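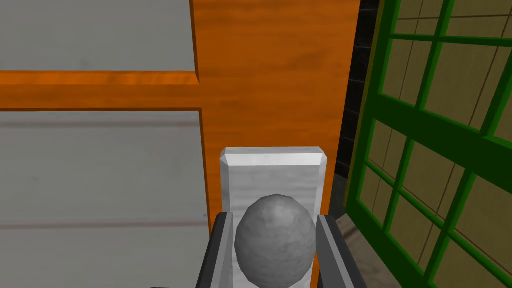 Notes for the afternoon session on warfarin and food. Start by asking who in the room has a patient on it now. Most hands will go up. Say that this talk covers diet and follow-up calls only, and that dose changes belong to the prescriber. Patients want to know how much is too much, so give them sizes they can picture. Ask the room how much of one food a patient eats in a week, and whether it changes from one week to the next.

Slide 2. Vitamin K
Warfarin works against vitamin K. A big jump in leafy greens can lower the INR, and a sudden drop can raise it. The old advice was to avoid greens. We tell people to keep the amount steady. Pause here, this is the part they write down.

Slide 3. What we did at Gruslow
Our clinic had 60 patients in the follow-up group. Ute Thiele made the calls. Each patient got a one-page food diary and kept it for four weeks. Ruan Mathebula checked the diaries against the INR results. Mention that this was a clinic project and had no control group. If someone asks for the numbers, send them to Ruan after the talk.

Slide 4. Things patients forget to mention
Green tea in large amounts. Meal replacement drinks with added vitamin K. Cranberry products – the evidence is mixed, but write it down anyway. Alcohol, especially over holidays. Antibiotics from another doctor. Go slowly on antibiotics. Several common ones raise the INR within days, and the patient often has no appetite either, so two things are pushing the same way.

Slide 5. The call script
Read it out loud once. "Have you started or stopped any medicine, vitamin or herbal product? Have you been eating less than usual? Any bleeding or bruising you can't explain?" Black stools, a hard knock to the head or bleeding that won't stop means urgent care right away. Do not wait for the next blood test.

Slide 6. Questions
Leave 8 minutes. Gunther Oltmanns will take anything on the newer anticoagulants, where the food advice is different. Handouts are on the table by the door. Jeanie Hepburn has the large-print copies.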